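발표자료 > 생활 강연 > 바구니 하나로 시작하는 식탁 정리

강연 메모: 식탁 위에는 바구니 하나만

(인사하고 천천히 시작) 오늘 브리켈 문화관까지 걸음해 주셔서 참 고맙습니다. 저는 플레스턴에서 작은 살림 모임을 꾸리면서 남의 집 식탁을 참 많이도 구경했는데요, 식탁이 어수선한 집일수록 물건보다 둘 자리가 모자라더라고요. 그래서 오늘은 짙은 갈색으로 엮은 바구니 하나, 그리고 흰 상판 이야기만 느긋하게 해 보려고 합니다.
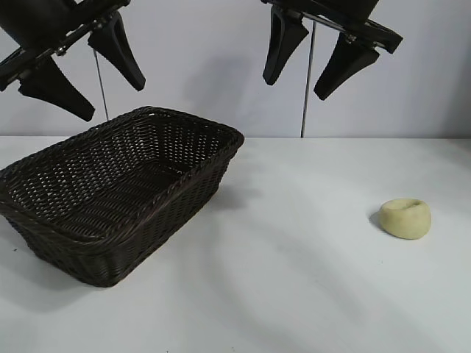

두 번째 이야기: 비워 두는 연습

(물 한 모금) 바구니를 들이면 다들 바로 채우고 싶어 하시죠. 저도 그랬어요! 그런데 저녁 먹고 딱 5분만, 속을 다 꺼내 놓고 빈 바닥을 한번 들여다보세요. 촘촘하게 엮은 결 사이에 빵 부스러기가 얼마나 끼는지도 그때 보입니다. 빈 바구니 옆에 동글납작하고 연노란 것 하나만 덩그러니 있어도 식탁이 훨씬 넓어 보이고요.

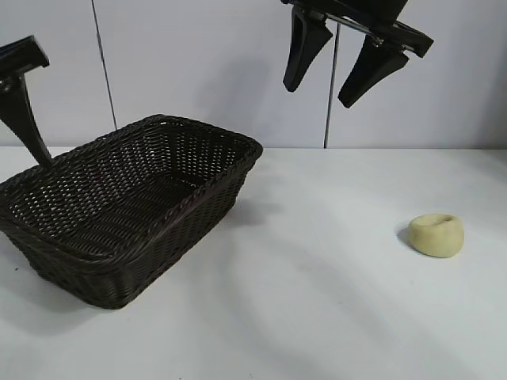
그렇게 며칠 지내 보시면 꼭 다시 담게 되는 것과 영 손이 안 가는 것이 저절로 갈립니다. 루도바우 모임에서는 꺼낸 것을 바로 버리지 말고 상자에 넣어 4월까지 두자고 했는데, 그 얘기는 질문 시간에 더 해 드릴게요. (유인물 80부, 뒷줄부터 돌리기)

공유 300 · 댓글 5
문의: 브리켈 문화관 안내 데스크 | © 플레스턴 살림 모임 | 맨 위로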